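Lo que queda de la compañía

En Grulora éramos 7 cuando empezamos y fuimos 4 el martes que nos quitaron el local. No fue ningún drama, o eso dije yo en voz alta, porque alguien tenía que decir algo mientras cargábamos los focos en la furgoneta y la del contrabajo lloraba sin hacer ruido, apoyada en el contador de la luz. 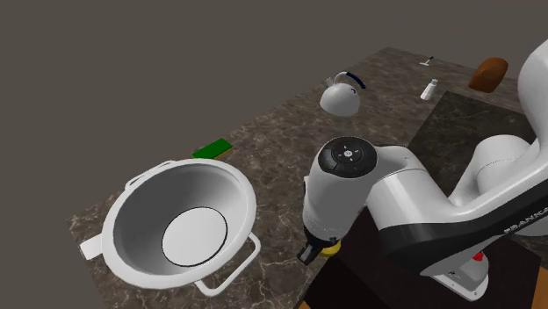
El caso es que yo seguía cobrando de vez en cuando. Poco, pero cobraba. Ponía voces para Drimer, que hacía audiolibros de autoayuda, y los fines de semana pintaba decorados para bodas (sí, hay gente que se casa delante de un bosque de cartón, y quedan preciosos, oye, yo los defiendo a muerte). Mi madre me llamaba los domingos y me preguntaba si seguía con lo del teatro. Yo decía que sí. Ella decía «ay, hija» y me contaba lo de la rodilla.

Entonces salió la ayuda. 1.848 euros para trabajadores de la cultura sin actividad. Había que demostrar que una era trabajadora de la cultura, y ahí me tienes, a las tres de la mañana, buscando por los cajones contratos de una gira por pueblos en la que nos pagaron la mitad en queso. Encontré 15 papeles. Tres estaban firmados. Uno era la receta de las croquetas de la contrabajista, que guardé aparte, porque llevaba años pidiéndosela.

Fui a la oficina de la calle Pimentel con mi carpeta. El señor de la ventanilla miró el formulario, me miró a mí, volvió al formulario.

—Profesión.

—Actriz.

—Aquí pone «otros».

—Es que en el desplegable no venía.

Se quedó pensando. Luego me contó, bajito, que él de joven había tocado la trompeta en una orquesta que se llamaba Teta, y que hacían todas las verbenas de la costa, y que un verano llegaron a tener autobús propio. ¡Autobús propio! Lo dijo como quien enseña una cicatriz. Después selló las hojas una por una, muy despacio.

Salí a la calle y llamé a los otros tres. Les dije que trajeran sus papeles, todos, hasta los del queso, y que preguntaran por la ventanilla del fondo.

—¿Y qué ponemos en profesión? —me preguntó la del contrabajo.

Le dije que lo dejara en blanco y llevara el instrumento.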